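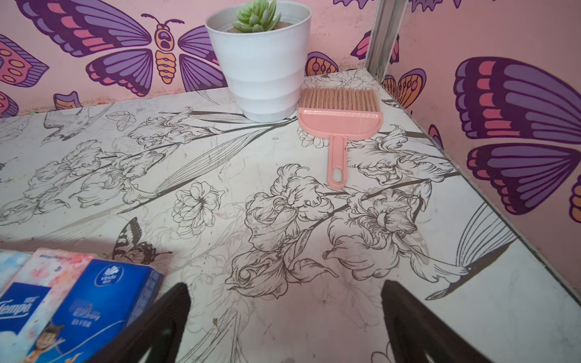
Bretthorpe, Apr 2, 2021

Wheat paste, batch 4. Flour and water cooked slow, strained twice. Behrouz wants it thinner for the spine linings. Put 3 test strips under the board press and left the lid off the jar by mistake - skin on top, threw it out.

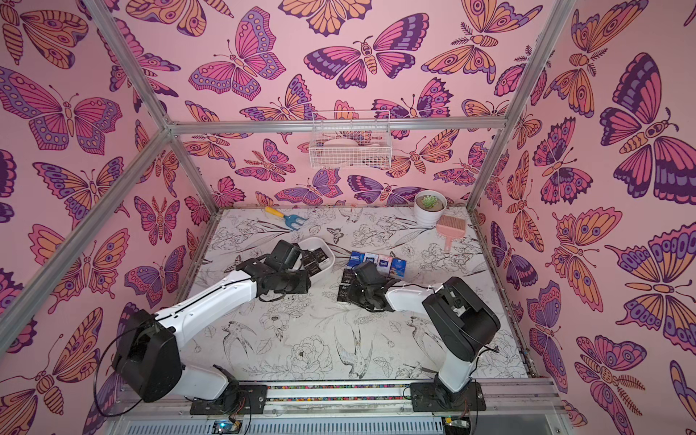 Rostow, October

Made the paste again from the spring notes. Water here is harder and it sets up faster. Shiela trimmed 600 sheets for the ledgers, short grain, so the covers may

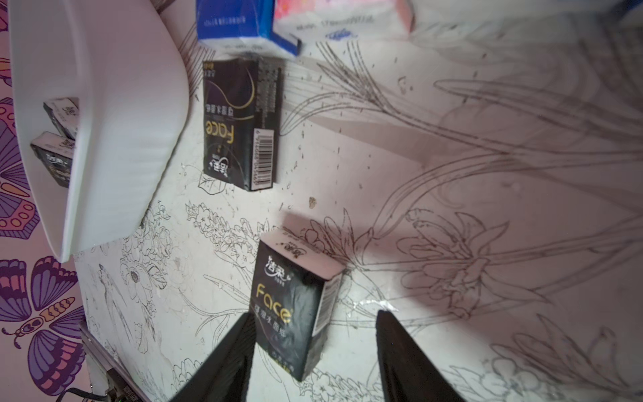
warp toward the text block. Line both sides before pressing. Ask Anisa if she still has the bone folder.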